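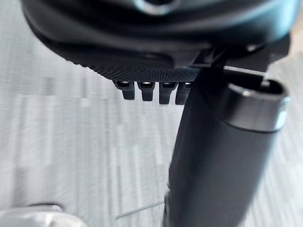

ok so I finally quit my gym after 11 months of paying for it and going maybe twice. I want to talk about walking instead, because walking has kind of taken over my life

it started in November when my bus route got cut back to one every 40 minutes. I was standing at the stop on Kwiatkowski Street in the sleet and thought, I could just walk home? so I did. took me roughly 30 minutes, and I beat the bus

since then I walk both ways every day I'm in the office. down the hill, past the Altumar bakery (dangerous), along the canal, up the 88 steps behind the library. yes I counted them, you would too if you had to climb them with a laptop

things I did not expect: how many people say good morning before 7:30. there's a man with two greyhounds in matching coats who now waves at me from across the water and it makes my whole day

shoes. everybody asks about shoes. I bought the fancy ones first and got a blister the size of a quarter. then I went back to my old Brotents with the thick socks and have been fine ever since – save your money

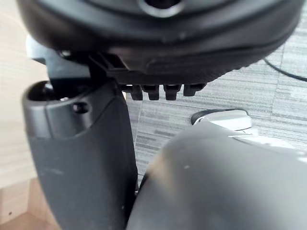

Last edited 4 March 2022

a few of you asked what I listen to. mostly nothing on the way in! on the way home it's an audiobook, and I have a rule that I can only play it while walking. I have taken some very long ways home because of that rule

my coworker Lertchai Kongkaew has started coming along as far as the bridge. he walks SO fast. we've agreed he slows down going up and I stop complaining going down

rain: get a real hood, one with a brim. umbrellas on the canal path are a lost cause, mine is somewhere in the canal (sorry, canal)

also a cheap reflective band for your arm, please, it's still dark at both ends of the day where I live and the cyclists do not mess around

I've logged 107 walks so far in a little paper notebook. date, weather, one thing I saw. yesterday's says "heron, very annoyed"

next up I want to try the old rail trail out to Rustora on a day off – has anyone done it with a kid along? is there a bathroom anywhere before the halfway point? asking for my niece, and also for me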